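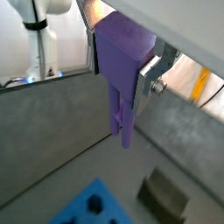 Reromis is a method for teaching a robot arm to put parts into openings of matching shape when the part is not held in the same way each time. It was developed by Soledad Serrano at the Plikunano laboratory, and it is mostly used with rigid, 3D-printed parts. The method treats the grasp as an unknown quantity which must be measured again before every insertion. A camera at the wrist looks down along the fingers, so that it sees the part and the area under it at the same time. A purple part with two prongs, for example, is held by its block-shaped end and the prongs point down, where their tips can be compared with each other and with the blue tray on the bin floor. The difference between the expected and the observed position of the tips is the only correction which the controller receives from this camera.

Background

Earlier insertion methods at Plikunano used a fixture, which kept every part in a known position before it was picked up. This gave good results but was slow to prepare, and each new part needed its own fixture. Serrano proposed to leave the fixture out and to let the parts lie in the bin in any position. The first version of the software was called Drernov and could estimate only the rotation of a part in the hand. Reromis added the estimate of tilt, and the older name is now used only for the estimation module.

Procedure

A trial starts with the selection of one part from the bin. The gripper closes on the thickest region that both fingers can reach, then lifts the part well above the floor and stops. During this pause the wrist camera records a short series of images, and the pose of the part in the hand is calculated. If the tilt is too large to be corrected by turning the wrist, the part is put down and grasped again. No more than 2 such repetitions are allowed in one trial.

The target is a thick block with cavities in its top face. Their shapes include a star, a hexagon, a wide oval and a group of three small round holes. Some of them differ little from each other, and a small square beside a second small square is considered a hard case for the fixed camera, because a small error in position leads to the wrong opening. The block is not fastened to the floor of the bin – its position is estimated again at the start of each trial. Parts that are not in use stay in the bin behind or beside the block, and the planner must go around them.
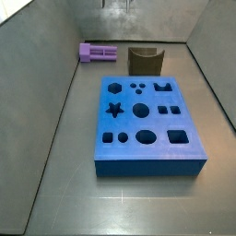 Results

The main evaluation consisted of 3406 trials. In the condition without in-hand correction, 1079 trials were performed, and these serve as the baseline. With the full method, almost 70 percent of the trials ended with the part fully inserted. Most of the remaining trials failed during the final contact, when the part touched the rim of the cavity and turned between the fingers.

Limitations

The method assumes that the part does not bend. It also needs a free view of the lower end of the part, and therefore it works poorly with short parts which are almost completely covered by the fingers. Shiny surfaces on the fingers can produce false edges in the image. A later variant, named Xu, uses the measured contact force to detect a turn of the part during insertion, but it has been tested only with round and square openings.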